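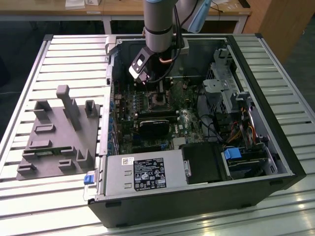

Slide 1: Desktop tower with the side panel off.

Keeping office computers longer
Speaker notes, Prasgate, August 7, 2020

Slide 1 (leave it on while people come in)

Good afternoon and thank you for coming. Check that the people in the back can hear me. Say that questions are welcome during the talk, and that the slides will be sent to everyone who signed the list.

Introduce myself shortly. I work with purchasing and maintenance of office equipment. I am not an engineer. I learned about the inside of computers because I had to approve the bills for them, and I wanted to understand what I was signing.

My subject today is the ordinary desktop computer and how long we should keep it.

Slide 2: Where we started

When we began the Purano project, our offices had 1082 desktop computers. The rule was simple: after four years, every computer was replaced. It did not matter if it worked well or badly. The date on the sticker decided.

Ask the room: who has a rule like this? Wait for hands.

I want to be fair to the old rule. It was easy to plan. The budget was almost the same every year, and the staff knew when the new machine was coming. Whoever wrote it had good reasons at that time, when a computer of four years was really a slow computer. Today the difference between one generation and the next is smaller for a person who writes letters and fills in forms.

Slide 3: What we looked at first

We took the 84 machines that were next in line to be replaced, and we kept them back for one month. For each one we wrote down three things: what the user complained about, what was wrong when we opened it, and what it cost to put it right.

Do not read the table aloud. Point only at the first two rows.

The most common complaint was "it is slow." The most common cause was the old hard disk. The second most common cause was dust — in the fan, in the heat sink, in the front grille. A computer which is too warm protects itself by working slower, and the user sees only that the spreadsheet takes a long time to open.

Only 14 of the machines had a fault that we decided was not worth repairing. Those were mostly problems with the main board. We kept their memory and power supplies as spare parts.

Slide 4: What a normal service contains

Speak slowly in this part, people like to take notes.

Shut down, pull out the power cable, press the power button once more. Put the tower on its side and take off the panel. Blow out the dust, but hold the fan blades so they do not spin. Look at the capacitors, if one is swollen, stop and put the machine aside. Replace the disk with a solid state disk. Add memory if there is a free slot. Change the small battery on the board when the clock is wrong. Close, start, run the test program during the lunch break.

If somebody asks about thermal paste: yes, we renew it, but only when the cooler has to come off anyway. We tried to do it on all of them and it took too much time for what we gained.

Slide 5: The workplace

You do not need a special room. You need a table which is wide enough to lay a tower down and still have place for the panel and the screws beside it. You need good light from above. We use egg boxes for the screws. A magnetic tray is nicer, but the egg boxes were free.

Mention the wrist strap. I forgot it the last time I gave this talk and got two e-mails.

Slide 6: Money

This is the slide the managers want, so do not hurry.

We counted everything: parts, hours, and the transport from the branch offices. Over the whole project we have now ordered 1641 parts from our supplier, Cleltano, and most of them are disks and memory modules. The price for one service is far below the price of a new computer, even when the service is done twice in the life of the machine.

There are costs we did not expect. Storage is one. Spare parts need shelves, and shelves need somebody who knows what is on them. Another is electricity, because an older machine can use more than a new small one. We measured it in two offices. For computers that are switched off at night the difference did not change our decision. For the ones that must run all the time it did, and these we still replace early.

Slide 7: What the users said

Some were disappointed. A new computer feels like a sign that your work is valued, and I did not understand this at the beginning. We now clean the case and give a new keyboard and mouse with every serviced machine. The complaints became fewer after that — the keyboard is the part people touch all day.

Slide 8: When to say no

We do not repair when the operating system will lose its security updates within the year. We do not repair a model if we have seen the same board fault many times. And we do not repair a machine only because we like it. (Small pause. I have one of these under my own desk.)

Slide 9: If you want to try

Start with one department and one month. Write down the complaint before you open the case, otherwise you will forget it. Agree with the finance people in advance how to book the hours, we did this too late and had to correct it in September.

Questions. If there are none, ask the room how they erase the old disks, there is always someone with an opinion. Handouts are on the table near the door.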